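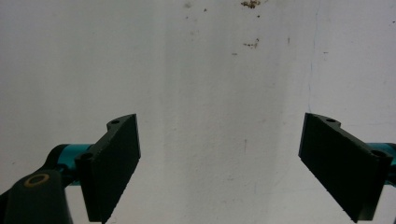

Home | Forum | Log in

Posted 2018-01-20 by skaner_fan

We're at 2785 demos for Evelier. Do we need 3000, or is that just a number Sutrisno likes?
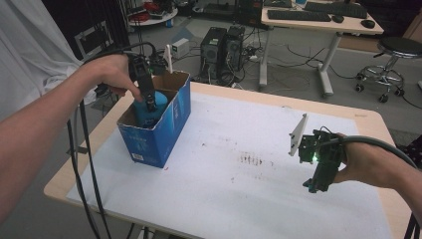 Bottle and box, left hand on duty, right hand supervising.

chauke8: Stop now. Throw out the bad ones and train.

K. Le Roux: Disagree. Two more bottle shapes first – it has only learned yours.
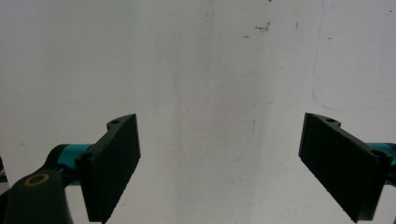 chauke8: It hasn't learned mine either. Train, then argue.

Contact | Back to top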